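# Pictures we carry: gallery, page 6

Welcome to the sixth page of my small gallery. I collect everyday things which have a painting printed on them: phone cases, biscuit tins, tea towels, umbrellas, pencil boxes, the lids of jam jars. I do not collect the expensive ones. If a thing costs more than 40 dollars I leave it in the shop and only write down what was on it.

I began with this in Wostley, in the year when I moved there, and I was learning the language of the town and the names of the streets at the same time. On the bus I looked very much at what other people held in their hands. It was easier than conversation. One woman had a shopping bag with water lilies, and a schoolboy had a big Japanese wave on his lunch box, a little scratched at the corners. I thought: these people go to the museum every morning without paying for a ticket.

The whole collection has now 146 pieces. Most of them live in a cupboard in the hallway, on shelves, with paper between them so that the colours do not rub. The oldest is a tin from my grandmother's kitchen with a harvest on the lid. The newest I bought at the market in Partington, where there is a stall with cases on a turning stand, and you must turn it slowly or they fall on the floor. I know this from experience.

## Fields and harvests

Fields are my favourite subject, so I have given them their own page. A field is a very kind thing to a printer. It can be cut on any side, it can be made longer or shorter, and it remains a field. With a portrait you cannot do it. I have a mug with a well-known lady on it and her forehead has gone up over the rim, poor lady.

Yellow is also a practical colour for something that is used each day. On a white case you see every mark from the pocket of your jeans. On wheat you see nothing, or you think it is a piece of straw.

About phone cases there is one more difficulty, and it is the camera. The artist who prepares the picture must know where the hole will come. Sometimes the hole sits in the middle of the moon, and sometimes it takes away a horse. I have learned to look at the hole first and at the painting second, and the seller at the stall now waits patiently until I finish.

What I like the most are the cases which do not copy one exact painting, but borrow the manner of it and put in something else. The sky is from the museum and the rest comes from somebody's desk. Some collectors say it is cheating. For me it is more honest than a bad copy, and it gives you more to look at when you are waiting in the line at the pharmacy.

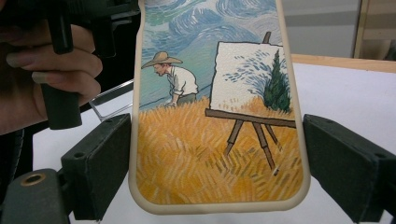
*Man in a straw hat, with an easel in the wheat. Phone case with a cream-beige rim, printed in the style of a certain famous Dutch painter.*

One visitor to the gallery wrote to me that a painting should hang on a wall and be left in peace, and that she felt sorry for the fields and skies that travel all day beside keys and coins. She had once a case with an orchard on it, a present from her sister, and after one winter the trees were worn away in the place where her thumb was resting. She said she kept it anyway, in the drawer with the old glasses.

I have thought about her letter for a long time. I agree with her about the keys. About the wall I am not so certain. In my apartment there is a framed print of a harbour, and if you ask me how many boats are in it, I must go to the room and look. But the man in the straw hat I know well. He bends over the wheat and his easel stands next to him, so I have decided for myself that he is the painter, and that he stopped his work to see if the stalks are really as orange as he has made them. Perhaps he is only a farmer and the easel belongs to another person. Both stories are good for me.

The sky is the part that visitors usually like. It has light blue and pale green in it and it curls like waves, and I find it goes well with the field, which is all short strokes. If you paint yourself, try to do only the field, with a small flat brush. I tried it one afternoon with ochre and a yellow that was too cold, and my wheat looked like a doormat. I did not include the doormat in the gallery.

## How I keep them

I am asked about cleaning, so I write it once more. For printed cases I use a soft cloth, a little lukewarm water and one drop of dish soap. No alcohol on the picture, and no rough side of the sponge. Then I leave the case to dry on a towel, with the printed side up, and never on the windowsill. In July I forgot one near the heater and it became a bit yellow, which for a wheat field was no tragedy, but for a snow landscape it would be.

Tins I only dust. Tea towels I wash by themselves, the first time with cold water, as the reds like to travel.

If you store the cases for a longer time, do not press them one into another. They take the shape of their neighbour. I put in each of them a piece of cardboard with the size of the phone. On this cardboard I write also the place where I bought it and the price, in pencil.

## Swapping

I have doubles. At the moment there are three which I would gladly exchange: a tin with poppies (small dent on the bottom), a pencil box with haystacks, and an umbrella with a cloudy sky that opens well but closes only when it wants. I look for anything with ploughing, mowing or gleaning on it, and for the biscuit tin with the two mills that was sold at Bakarent in Partington some years ago. The lid alone would be also fine.

Please write through the form on the first page and tell me the width in centimetres, it helps me with the shelf.

## Other pages

Page 5 is rivers and bridges. Page 7 will be the fruit bowls, when I have finished sorting them; there are too many pears. The tea towels have their own section under Hekik, the name I gave to the textile part of the collection when it was still one drawer.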